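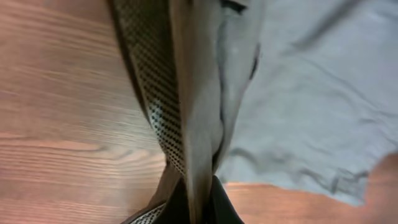 五月，星期日，阴，上午有一阵薄太阳，十点后就没有了。

六点四十起。窗子开了一条缝，室内湿度计读数比昨晚低，适合收东西。昨天下午洗的灰布全部在架子上过夜，早上逐件摸了一遍：边缘先干，折边处最后干，缝线压了两层的地方手指按下去仍有一点凉。再等一个小时。

先擦桌子。布要在木桌上叠，桌面有油或者有糖渍，浅灰色一沾就看得出来，洗也未必洗得掉。先用干布顺着木纹走一遍，把浮灰带走，再用拧到不滴水的湿布走第二遍，最后还是干布。桌面偏红褐，靠窗那一侧比里侧亮，反光时纹理的对比会变弱，要侧着头看才能看清有没有水痕。木纹横向拉得很长，浅色带和深色线交替，湿布如果横着纹路擦，细纤维会挂在纹理的低处，过后要用手指一点点捻出来。上个月犯过一次，今天没有再犯。

靠左下有一片节疤样的弧纹，去年上Llanos木蜡油时，那一片吃油最多，补了两次才均匀。今天检查，表面触感和周围一致，没有发白，没有起黏。杯底印也没有新的。下次保养推到入夏以后，理由是罐子里剩得不多，开一次就要用完，留着半罐会结皮。

七点五十，第二次摸布，折边处已经不凉。收架。

这一批一共11件，都是同一匹浅灰布裁的，来源是Clerbridge那家尾货店，去年冬天买的整卷余料。标签上写克重218，没有写成分比例，只有“棉混纺”三个字。我自己烧过一小条边角，火焰和灰烬的样子介于两者之间，灰里有小硬粒，判断含一部分化纤，含量多少测不出。表面有一层很短的绒，洗过几次后比新的时候更明显，手感偏软，吸水比新布快。

裁成什么用途记一下，以后忘了可以翻：大的罩餐椅和沙发扶手，中等的垫在餐具抽屉和毛衣之间，小的做抹布和包裹布。锁边都是自己车的，线色比布深一级，当时没有更浅的线轴，后来也没有拆。线色深有一个好处，叠的时候容易找到边。

干重称过：3,380克。用的是行李秤，布装在同一个网袋里，网袋重量已经扣除。比上次洗后的记录略低，差值在秤的误差里，不作结论。掉绒肯定是有的，过滤网里每次都能揭下一片灰毡一样的东西，但要从总重里看出来，这把秤做不到。

洗涤参数照抄一遍：Zasamex洗衣机，棉织物程序，水温取第二档，转速取中间一档，漂洗加一次。洗涤剂按半量。没有放柔顺剂，抹布放了柔顺剂就不吸水，包裹布放了会有味道，罩子倒是可以放，但为了两三件单独洗一桶不划算，一起不放。脱水后马上取出，抖开再挂。上一批在桶里闷了一个多小时才想起来，出来全是死褶，熨了一个下午。

今天这批褶子轻。大件有两条横向的晾杆印，位置在中线附近，叠的时候正好可以压在折线上，省一道熨。小件基本是平的，只有角向上卷。

八点一刻开始叠。

大件先做。平铺在桌上，长边与桌沿平行，短边一侧探出桌外，探出的部分用椅背接着，免得自重把布往下拽。布和木头之间摩擦不大，打过蜡以后更滑，铺平时一只手压住远端，另一只手从中间往外抚，抚到边再松。抚的方向要和布的经向一致，斜着抚会把布抻歪，叠到第三折就对不上角了。

第一折沿长边对折。对角不能只看边，要看锁边的线。布边洗过以后有缩，两侧缩得不一样，边对齐了线未必对齐。我的做法是以线为准，边允许差一个线宽。折口处用指腹推一遍，推出折痕，再用手掌侧面压。这里有一个小问题：短绒布的折口不容易死，松手就鼓起来，鼓起的一条像管子，里面夹着空气，摞高了以后整摞会往一边倒。处理办法是把折口捏起来，捏成一道竖的褶，捋一遍，再放倒压平。捋的时候从宽处往窄处走，气就从末端出去。捏得太紧会留指印，绒面倒伏，逆光看是一块一块的深色，要蒸汽才能恢复。力度以布不滑脱为准。

第二折，三等分。三等分靠目测误差大，做了一条硬纸板尺，宽度就是柜格的净宽减去一指。纸板尺放在布上，布绕着它折，折完抽出来。抽的时候布会跟着走，要按住上层。这条尺已经用软了，角上起毛，勾过一次线，今天用透明胶把四个角包了。柜子最上一格如果改了隔板，尺也要重做，暂时不改。

第三折，再对折，折口朝外放。折口朝外是为了取的时候一次只取一件，手指伸进去能分清件数。以前折口朝里，每次抽一件都带出下一件的角。

大件叠完，八点五十。比上次慢，时间花在中间那件上。那件的一条长边锁边松了，线浮在布面上，捏起来看，两层交叠的地方有一道暗的痕，起初以为是脏，对着窗看是缝线歪进去了一点，布在那里多折了一道，阴影而已。用拆线器挑开四针，压平，记在待修里，没有当场修。缝纫机收在柜子下层，搬出来一趟要挪两个箱子，等攒够几件再说。

中件，没有特别的。抽屉垫不叠，卷。卷的好处是没有折痕，铺进抽屉里马上服帖；坏处是占地方，圆的东西摞不住。卷好后用布条扎，布条是同一匹布裁剩的边，不用橡皮筋，橡皮筋放一年会化在布上，颜色发黄，洗不掉，前年的一条桌旗就是这么废的。

毛衣之间的隔布要叠成和毛衣一样的幅面。冬季衣物已经收过一轮，今天只补两件进去。补之前把毛衣取出来抖了抖，检查领口和袖口，没有虫眼。樟木块的味道淡了，用细砂纸磨了一面，味道回来一些。磨下来的粉没有扔，装进旧茶包袋里放在鞋柜。

小件，抹布和包裹布分开。区分办法：抹布的一角有一道十字缝，包裹布没有。早先两类没有标记，混用过，包面包的布上有一股木蜡油味，那次之后才缝的十字。抹布叠成四方，不求齐。包裹布要熨。

九点二十，熨斗上水。Zolletti这台蒸汽熨斗用了很久，水箱口的硅胶塞有些老化，倾斜角度大时渗水。灌水只灌到刻度线的一半，渗得少。熨衣板铺开，长度不够，包裹布展开后的边长是70厘米，对角放刚好能放下，正着放要挪一次。我习惯正着放，对角放经纬都斜，熨头一推布就变形。

温度取中档。含化纤的布高档会发亮，亮了没有办法恢复。先在废布条上试了一下，停留两秒，没有亮，没有黏底，才上正式的。顺序是先反面后正面，先边后中。边上锁线厚，蒸汽多给一下；中间一推而过。绒面不宜压，正面只用蒸汽吹，熨斗悬空，手在后面跟着抚平，等潮气散开再翻。布在熨衣板上热的时候形状不稳，拎起来会被自重拉长，所以熨完不马上拎，平推到旁边晾着，凉了再叠。

熨到倒数第二块时，水箱塞渗了一滴在布上，圆形，比硬币小。马上用干布吸，再用蒸汽把周围一圈也打潮，让边界模糊，然后一起熨干。干后对光看，没有水印。如果只熨那一滴，多半会留圈。这个方法对纯棉有效，对混纺今天是第一次试，结果可以。塞子需要换，型号刻在内侧，字很小，用放大镜抄下来了，夹在说明书里。

十点整，熨完，拔插头，倒水。水箱里的水是浅浅的黄，应该是水垢松动，下次用之前要做一次除垢。除垢剂还有一包，在水池下面左边。

中间休息了一刻钟，喝水，吃了半块冷的饼。没有在桌上吃。

十点二十，入柜。

柜子三格。上格放罩子，中格放隔布和垫布，下格放抹布和包裹布。上次放完以后中格一直偏挤，今天把不用的旧毛巾清出去四条，中格松了。旧毛巾两条剪开做擦鞋布，另外两条品相还可以，送到楼下的旧衣箱。剪毛巾的时候掉了很多圈绒，应该在阳台剪，结果在屋里剪了，扫了两遍地。

摞的高度控制在隔板以下留一个拳头。太满不透气，梅雨时会有味。隔板上铺了一层牛皮纸，纸边卷起来，重新折了一道塞到布下面压住。柜门内侧的清单更新：件数、位置、上次洗涤的月份。清单用铅笔写，擦改方便，已经改得发灰，下次换一张新纸。

待修的那件单独放在缝纫篮里，上面别了一枚大头针做记号，针头朝外。缝纫篮里的线轴顺便理了一下，灰色的线有三个深浅，现在用的是中间那个，剩得不多，按一条长边一次锁完来算，勉强够。要不要去Clerbridge再配一轴，等修的时候再定。那家店星期日不开门，路上要换一次车，单为一轴线不去。

午后。午饭后睡了四十分钟。

两点多重新看了一眼桌面，上午叠布时有细绒掉下来，散在木纹上，逆光才看得见，浅色带上几乎看不出，深色线上明显一些。没有用湿布，湿布会把绒搓成条。用胶带滚筒轻轻滚了一遍，滚之前在桌腿内侧试过黏性，不会带起蜡层。滚筒撕了两层纸。之后用手背贴着桌面扫过去，干净。

靠窗一侧的反光区里看到一条很细的划痕，顺纹，指甲刮过去没有落差，应该只在蜡层。可能是纸板尺角上的胶带，也可能是别针。胶带的接头确实有一个硬角，已经剪圆。划痕先不处理，上油那次一起盖掉。位置记一下：从窗侧桌角往里，一手长，再往中间两指。

三点半，洗衣机过滤网清理。揭下来的灰毡摊在报纸上晾着，厚薄和上次差不多，里面夹着一小截深色线，和松掉的那条锁边对得上，说明线是在洗的时候脱的，不是晾的时候挂的。这样的话，大件以后应该装网袋洗。大号网袋目前有一个，拉链头坏了，用回形针代替，勉强能用，但回形针会不会勾布没有把握。先拿一件抹布试一桶。

门封圈擦了，缝里有水，用干布条塞进去拖了一圈。机门留缝。洗涤剂盒抽出来冲了一下，盒底有一层滑的东西，用旧牙刷刷掉，控干后装回。

四点以后下了一点小雨，窗关上。如果晚半天洗，这批就要在屋里再挂一夜。湿度计读数往上走，柜门先关严，干燥剂换了一袋新的，旧的放在暖气片上方的架子上，暖气已经停了，等出太阳再晒。

晚上没有做别的。写清单时发现上格有一件扶手罩方向放反了，折口朝里。起来调过来。顺便把压在最底下的一件换到最上面，轮换着用，磨损平均一些。

待办，按先后：

- 熨斗水箱塞，先问有没有单卖的
- 除垢
- 大件一条长边重新锁线
- 纸板尺换厚一点的纸，边长照旧
- 网袋拉链头
- 桌面上油，入夏后，选连续两个干天

补一条：包裹布里有一块四角不方，差得不多，叠起来总有一层多出一道窄边。裁的时候就歪了。今天叠的时候把多出的窄边塞到里面，放在那一摞的最下面，下次拿它包刀具，不包面包。

十点十分，关灯前又看了一次湿度计，没有再升。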